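Vistmont Bin Picking Cell
Pre-Run Inspection Checklist, with Comments
Method: Kokness grasp ranking, two-bin transfer
Checklist revision 4
Inspection date: 1/20/24

Complete all sections before enabling arm power. Mark each item OK, FIX or N/A. An item marked FIX stops the run until it is rechecked. Comments go under the item they refer to.

Section A. Arm and cables

A1. Emergency stop pressed and released, arm drops out of run state each time. OK
A2. Cable loops at the wrist have slack at both ends of the wrist range. OK
Comment: Jogged at low speed through the full wrist range. No pull on the connectors.
A3. Gripper opens and closes fully, no grinding. OK
A4. Gripper joints wiped, fasteners checked by hand. FIX, then OK
Comment: One fastener on the finger linkage took a quarter turn. Marked with paint pen. Check again after 300 grasps.
A5. Speed limit in the controller matches the run sheet. OK

Section B. Bins and fixtures

B1. Bins seated against each other, no gap at the shared edge. OK
B2. Side clamps tight, bins do not shift under a firm push. OK
Comment: Clamp bars extend past the bins. Keep the low approach path on the right side disabled in the Coşkun planner.
B3. Bin walls free of cracks and sharp edges. OK
Comment: Wear on the sloping rear wall of the front bin is cosmetic. Scratches and scuffs do show up in the depth map as speckle. Do not swap the bin in the middle of a series; the background model has to be retaken if it changes.
B4. Receiving bin clear of objects. OK
Comment: Small debris in the bottom. Vacuum at the next break.
B5. Bin corner positions agree with the stored calibration. OK

Section C. Object set

C1. Objects match the list for this series. OK
Comment: Mixed set of five: bone-shaped block, duster, toy shovel, steel cylinder, grapes.
C2. At least one object overlaps another at start. OK
Comment: Shovel placed across the duster. The ranking step should pick the shovel first. If it proposes the duster handle, log the proposal and let the attempt go ahead at reduced force.
C3. Reflective object present. OK
Comment: Steel cylinder along the front wall. Highlights on the curved surface leave holes in the depth data. In the June series, 14 attempts on this object were rejected by the planner before contact. Count a rejection as a failed attempt in the totals.
C4. Soft or deformable object present. OK
Comment: Use the lower force setting on the duster head.
C5. No object resting on a bin rim. OK

Section D. Perception and logging

D1. Fixed camera view unobstructed, mount not moved. OK
D2. Exposure locked. OK
D3. Test frame saved and opened. OK
D4. Disk space sufficient for the series. OK
D5. Clock on the logging machine matches the controller. FIX, then OK
Comment: Offset found and corrected. Earlier logs from the Trenddale run need the same correction before they are merged.

Section E. Work area

E1. Floor cables clear of the operator's path. FIX
Comment: Cables on the carpet near the table. Reroute or tape down.
E2. Tools and handheld devices off the tabletop. OK

Result to compare against: the previous series on this method reached 76 percent successful transfers. Report first-attempt and repeat-attempt figures separately.

Status: hold for E1. Recheck E1 and B2, then release.
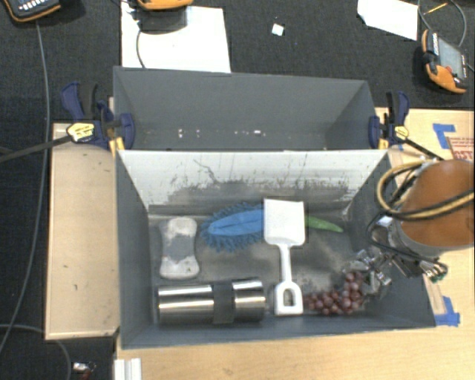
Front bin with the C1 object set, gripper at right.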